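Inventory at Moncrieff

The flat above the Moncrieff pharmacy was to be handed back by noon. The agent's form had a line for each room and a box for remarks. I had done the bedroom, the bathroom and the hall before nine. Under "hall" I wrote: one hook loose, bulb working.

My aunt had kept records all her working life. She was a stock clerk at Draltico, in the bonded warehouse at Wikemport, and she labelled her own belongings by the same system. Each item had a number in pencil and a card in a tin. The last card was 136. It read: bottles, rack, keep together, left to right as found.

I had the card in my hand for some time. The removal firm, Rullero, charged by the crate, and bottles needed a crate with dividers. I had paid for two crates. Both were full of plates.

The order was set out on the back of the card. Clear, tall. Blue. Clear, dark cap. Green. Brown. There were no names and no vintages. She did not drink wine, as far as I knew, and she had never mentioned the blue one.
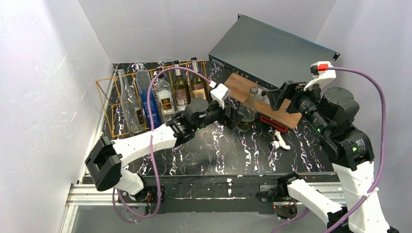
Card 136: the rack, five bottles, order as written.

I checked the order twice and it agreed with the card. The necks pointed to the back. The brown bottle was at the right-hand end, with its label dark at the top and tan lower down. I wrote "complete" in the margin, which was her word for it, and added the date in her form, November 26, 2020.

There was a second line on the card, in softer pencil. It said: 19, see also. I went back through the tin. Card 19 was for a corkscrew, steel, one arm bent, bought in March, no year given. The location was the kitchen drawer. The kitchen drawer had been emptied and I had signed for it.

I rang Rullero. The woman on the desk asked for the crate number and the position in the crate. I said I could give her the first. She said the van had already left for Wikemport and the crates would be opened there, in sequence, and that loose metal usually went to the bottom.

I asked her to put it aside. She asked what it should be kept with. I read her the number from the card, and she read it back to me, and then I went to find some newspaper for the bottles.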